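衣物长期保管与换季整理的若干说明

2026年1月18日，星期日

本博客自开设以来，主要记录家庭衣物的保养、收纳与修补。近期收到数位读者来信，询问针织衣物在换季期间应当如何处理。现将本人多年来的做法整理成文，供有需要的读者参考。文中所述均为个人经验，涉及贵重衣物或特殊面料的，仍应以衣物标签及专业洗涤机构的意见为准。

一、关于收纳前的清洗

凡拟存放超过一季的衣物，无论是否有可见污渍，均应在清洗后入柜。汗渍与皮脂在收纳初期往往不易察觉，数月之后方逐渐泛黄，届时处理难度明显增加。领口、袖口与腋下三处应单独检查，必要时以中性洗涤剂局部预洗。

羊毛及羊毛混纺针织衫宜以冷水手洗，浸泡时间以5分钟为限，不得揉搓或拧绞。漂洗后以干毛巾包裹，轻压吸水，随后平铺晾干。本人早年曾将一件厚毛衣直接悬挂于阳台，衣长因此明显增加，此后再未恢复原状。该件毛衣购自Grønli，系旅途中所得，至今仍留存家中，仅在整理花木时穿着。

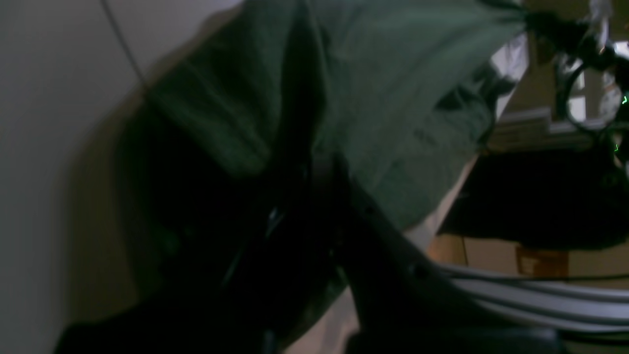
晾干一项，最易为人所忽视。衣物表面触感干燥，并不代表内层已经干透，尤以罗纹下摆与双层领口为甚。本人的惯例是，在确认表面干燥之后，再静置一夜，翌日方行折叠。南方梅雨季节应适当延长，并避免在当日入箱。

Leif Solheim先生曾就此来信，指出北欧家庭多在室内设置平铺晾网，置于通风良好的走廊，而不使用暖气直接烘烤。本人于去年秋季起采用类似方法，衣物形状保持较好，绒面亦较从前平整。唯晾网占用面积较大，居室狭小者须自行权衡。

二、关于折叠与悬挂的选择

针织类衣物以折叠存放为宜，梭织衬衫、外套及正装长裤以悬挂为宜。此项原则虽属常识，在实际操作中仍时有混淆。部分读者为节省抽屉空间，将毛衣一律悬挂，肩部因此出现凸起，其后虽经蒸汽处理，亦难以完全消除。

折叠时，应先将衣物正面向下平铺，理顺两侧缝线，再将衣袖依次向背部折入，最后由下摆向领口对折。折痕不宜过紧，较厚者对折一次即可。同一抽屉内，重者在下，轻者在上，每层之间可垫无酸薄纸。本人所用薄纸购自Hurnden一家文具店，每包价格420元，数量较多，可供数年之用。

衣袖长度超过衣身者，可将袖口部分再次折回，使其不超出下摆。带有纽扣的开衫，应先将纽扣全部扣合，以免叠放时相互勾挂。

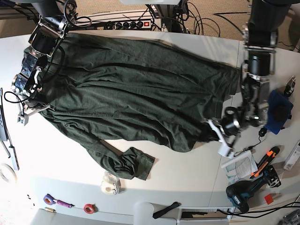
三、关于防虫与防潮

樟脑制品气味浓重，且与部分合成纤维及塑料配件接触后可能产生痕迹，本人已多年不用。目前所采用者为雪松木片，每季取出以细砂纸轻磨一次，使气味恢复。木片不应直接接触浅色衣物，宜装入棉布小袋后放置于抽屉四角。

防潮方面，衣柜内相对湿度以控制在60%以下为佳。本人在柜内放置一具小型湿度计，每周查看一次。若读数连续数日偏高，则打开柜门通风，并更换除湿剂。除湿剂的集水盒须平稳放置于柜底，不得与衣物同层，倾倒后残液对皮革与羊毛均有损害。

真空压缩袋适用于棉被及填充外套的短期存放，不适用于羊毛与羽绒制品的长期存放。Maysoun Nseir女士在本博客留言中提及，其羽绒外套经压缩存放至次年6月，取出后蓬松度不足，经多次拍打与晾晒方有改善。此一经验与本人所见相符，特此转录，并致谢意。

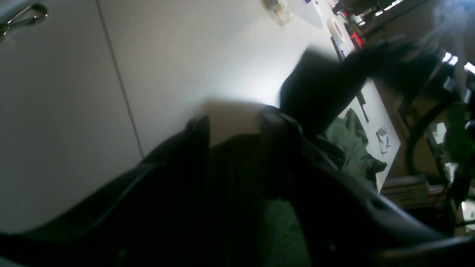 收纳容器的选择亦值得一提。密封塑料箱防尘效果良好，但空气不流通，衣物若有残余湿气，则易生霉斑。布质收纳箱透气性较佳，唯防虫能力较弱，应与雪松木片配合使用。本人现用者为Cumau品牌的布质收纳箱，单只售价90元，使用至今，提手缝线未见松脱。同一品牌的大号款式因尺寸超出柜深，已转赠亲友。

四、关于记录与定期检查

建议为每一收纳箱编制清单，注明衣物名称、入箱月份及洗涤方式，贴于箱体外侧。清单无须过于详尽，以便于查找为度。本人曾采用电子表格管理，后因更新不及时而改回纸质标签。

存放期间，应至少开箱检查一次，时间以晴朗干燥之日为宜。检查时须逐件取出抖动，观察有无虫蛀孔洞、霉点及异味。如发现虫蛀，应将同箱衣物全部隔离清洗，不得仅处理受损的一件。

五、关于修补费用

近来有读者询问，虫蛀小孔是否值得送交修补。本人去年曾将一件深色羊毛开衫送至Moretano织补工坊，两处小孔合计收费600元，工期较长，成品几乎不见痕迹。日常穿着的普通毛衣可自行以同色毛线织补，背面打结后略作熨烫即可。具体针法将于下一篇中另行说明，所需毛线请读者预先留存，购衣时所附的备用线团切勿丢弃。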